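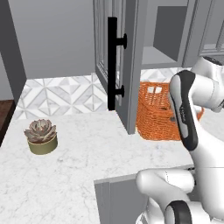 Simulated demos for kitchen tasks: how many is enough?
Board: Learning from Demonstration

Drukonness
Posted Fri 9 February

Hi all, long-time reader and I think this is my second post ever, so please be gentle with me. I've been collecting teleoperated examples in a simulated kitchen for a while now, for a small set of tasks that all involve cabinets and things on the counter. Open a cabinet, close a cabinet, move the basket, put something away, that kind of everyday stuff. I have 40 good episodes per task and I was feeling pretty pleased with myself until I trained on them, and the policy does beautifully in the kitchen it was trained in and goes completely to pieces as soon as I change the counter or the cabinet color.

So my question is whether I should keep going in the same kitchen until I have a lot more (I was thinking 60 per task, mostly because my wrists have opinions) or stop now and spread the rest of my time over different kitchens, even if that means only a handful in each one. I go back and forth on it every evening over the dishes.

Dillico
Reply

Welcome back! Spread them out, and do it now before you get any more attached to that kitchen. I went through the very same thing last winter with a drawer task and I kept telling myself that one more good session would fix it, and all I got was a policy that knew one drawer extremely well. When I finally split my time over 7 kitchen layouts, with fewer episodes in each, the results on a kitchen it hadn't seen got a lot better. I wish I had kept better notes on how much better, but I was so happy I just went to bed.

One thing I'd ask is how much the arm itself gets in the way of your camera. If it covers the basket for half the episode, the network has to guess, and more wallpaper won't help with that.

Uysal
Reply

I'm going to disagree a little, and I hope it's taken in the friendly way it's meant. Variety is lovely, but 40 episodes is still thin for a door on a hinge. There are so many ways to come at a handle! If the operator always grabs it at the same height and always swings it the same way, then changing the tile behind it gives you seven pretty kitchens with one habit in all of them. I would stay put for another week, vary where the arm starts and where it takes hold of the handle, and let some episodes be clumsy as long as they finish. Mine include plenty of fumbles followed by a second try, and those turned out to be worth keeping.

Also, do you move the small objects between episodes? A potted plant that always sits on the same patch of marble is a landmark, and the model will lean on it like a drunk on a lamppost.

Drukonness
Reply

Oh dear, the succulent. No, I don't move it. It's been in the same place on the left side of the counter the whole time, because I thought of it as decoration and I rather like it there. The basket gets nudged a bit on reset, and the arm starts from nearly the same pose each time, so I'm guilty on that count too.

Dillico, as for the camera, yes, the arm does pass in front of the basket, and with the cabinet door swung open as well there's not a whole lot of room left over on that side. I have been using only the one side view. Should I be recording a wrist view too?

Dillico
Reply

Yes please, record both, even if you end up training on one. Disk space is cheap and redoing a month of teleoperation is miserable (ask me how I know). You can usually replay the saved actions and render the second view afterward, provided you kept the full state, so check that before you start over. Glass in the cabinet doors is a good one to vary too, as reflections threw mine off for ages.

Uysal's point about starting poses is fair and I take it. I still wouldn't stay in one kitchen for a whole week.

Rarnetik
Reply

Coming in from the real-robot side, where I'd give a lot to change a countertop with a config file! We have one bench, and what worked for us was labeling every episode with who drove it. We had 6 operators, and the model had mostly picked up the style of the fastest one. If you're driving alone, try switching hands or slowing down on some days, and get a friend in for an afternoon if you can bribe one with lunch.

I side with Uysal on keeping the fumbles, by the way, though I'd tag them so you can pull them out later.

Uysal
Reply

Tagging, yes, I should have said so. And Dillico, I'll meet you halfway: three days in the old kitchen and then move on.

Drukonness
Reply

Thank you all so much, this is more help than I'd hoped for. I checked and I did save the full state, so the wrist view can be rendered from what I have. Tonight I'm writing a reset that shuffles the plant, the basket and the arm's starting pose, and after that I'll do three days here and then go kitchen hopping. If anyone has a sensible range for the starting pose I'd love to hear it, as my first try put the elbow straight through the counter.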